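Skirton Allotment Society
Minutes of the autumn meeting, 10 Oct 2021, upstairs at the Nondstead Rooms

Meeting opened once the right key had been found. Apologies received from plots 9 and 31, and from the speaker.

Minutes of the February meeting were approved with one correction: "hostile takeover" to read "hosta takeover."

Water. The bill came to $149, up again. The lower tap drips, and has dripped through two chairmen. Agreed to buy a washer. A proposal to form a tap working group found no seconder.

Compost. The shared heap has reached the fence and shows no sign of stopping. Members were reminded that carpet is not compost — nor is a birthday cake, even an organic one. Turning day to be set once somebody finds the forks.

Kitchen. The hot drinks rota has gaps all winter. Whoever signs up also wipes out the microwave, a duty that has so far been understood as optional.

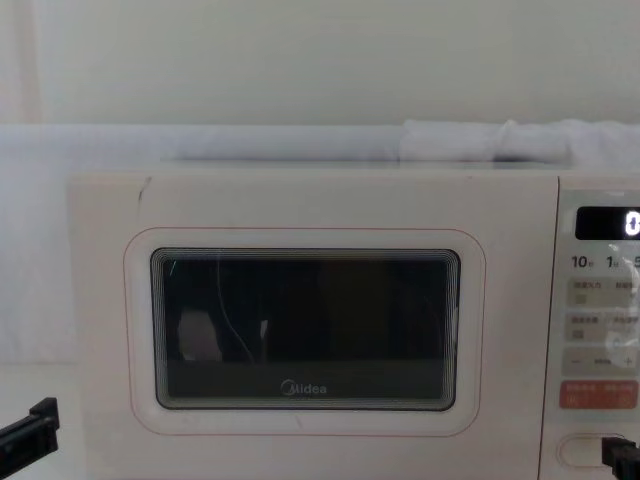
Surachet Srisuk asked whether the meeting could get back to the seed order, as Tanasarn wanted it by Friday and would not hold the price on broad beans a second year. He had the list with him and read all of it.

Seed order approved, less the giant pumpkins. Last year's winner is still blocking the path to plot 14.

Path. Stullarel quoted $2,000 for gravel from the gate to the shed. The meeting admired the figure and agreed to go on walking through mud.

Any other business: the missing wheelbarrow is back. No questions were asked, though several were thought.

Closed at 8:40 p.m.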